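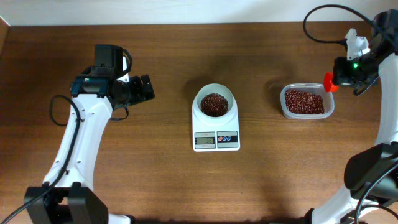 Guangming Han wrote to us that he had weighed dried beans with a mug and a guess for years, and that the first pot he made after buying a scale was the first one that didn't boil over. We get a fair few messages like that, and I love every one of them!

Home | Kitchen | Scales | Bowls and tubs | Recipes | Contact

Posted Monday, September 16, 2019 by the Stusley kitchen desk

The Stusley Lira kitchen scale

The Lira is our everyday digital scale, and it's the one I'd keep if I had to hand all the others back. It is white, flat and light, with a small grey display and two buttons, and it lives happily on the worktop or on its side between the chopping boards. You put a bowl on it, you set it to zero, you pour. I've been using mine since August for bread, jam, coffee and, above all, beans.

Beans are where a scale like this earns its spot. Small red ones (adzuki, if you can get them) are lovely things to cook with, but they're terrible to measure by eye. A heap in a wide bowl looks like nothing, then you soak it overnight and there's enough for the whole street. Weigh them dry and you know where you are. For a pan of sweet red bean paste I start with 300 g of dried beans and 300 g of sugar, which sounds a lot and is a lot, so cut the sugar back if you're going to eat it on toast and not inside a bun.

Using it

Put the scale on something flat and hard. A wooden table is fine, a folded tea towel isn't, and the reading will wander if one corner is sitting on a crumb. Switch on, wait for the zero, then put your bowl on and press the zero button again. Now add whatever you're weighing.

I like a round bowl with a good wide rim, because you can lift it off with one hand and the beans don't skitter over the side. Keep the bowl to the back of the platform if it's a big one. The display sits at the front, and a really broad mixing bowl can hang over it so that you end up crouching to read the number. If that happens with all your bowls, weigh into something smaller and tip it across.

Going the other way works too, and for beans I think it's nicer. Put the full storage tub on the scale, set it to zero with the lid off, and scoop out what you want. The number goes down as a minus figure, and when it says -300 you've taken 300 g. No second bowl to wash!

Weighing small amounts

The Lira reads in steps of one gram. That's plenty for flour, rice, lentils and beans, and good enough for butter. It's less happy with yeast or ground spices, where you might want two or three grams and the scale takes a moment to make up its mind. Add a pinch, let it settle, add another. If you only ever weigh tiny things, have a look at the Yan, which is slower to use but reads finer.

One thing that catches people out: if you trickle beans in very, very slowly, one at a time, the scale may not move at first and then jump. Give the bowl a light tap, or lift it and set it down again, and it will catch up.

Storing the beans

We sell the Anberg tub separately, and I'm just as fond of it. It's a clear plastic box with rounded corners, shallow enough that the beans lie in a layer and you can get a scoop or your fingers right into them. I've never got on with tall jars for this. The last handful always has to be shaken out and half of it goes under the cooker.

Being able to see through the side is handy as well, as you notice when you're running low, and you can spot the odd shrivelled bean or bit of grit before it gets into the pan. Write the date you filled it on a strip of tape. Dried beans keep for ages but old ones take far longer to soften, and mixing old with new gives you a pan of half mush and half gravel.

I weighed a tubful last week, out of curiosity, after making soup. There were 159 g left, which was annoying, as it's just too little for another batch of paste and too much to throw into a salad. They went into rice in the end. Very good, with a bit of salt and sesame on top.

Cleaning

Wipe the platform with a damp cloth and dry it straight away. Don't put the scale under the tap and don't leave it standing in a wet patch. Sugar syrup round the buttons comes off with a cotton bud and warm water. The Anberg tub can be washed by hand in ordinary soapy water, but let it dry completely, corners included, before the beans go back.

What's in the box

Lira scale, batteries, printed instructions. Guarantee: 3 years from the date on your receipt. Bowl and tub not included.

Things people ask

The display goes off while I'm still pouring. It switches itself off to save the batteries if the weight hasn't changed for a while. Leave the bowl where it is, make a note of the last number, and start again from zero for the rest.

Mine shows a number with nothing on it. Check underneath for crumbs, then press zero. If it creeps back up, move it away from the hob, as warm air from a pan can set it off.

Does it do ounces? It does. Hold the zero button down until the unit changes, and do the same again to get back to grams.

This site uses cookies to remember your basket. By carrying on you agree to this. Accept | Change settings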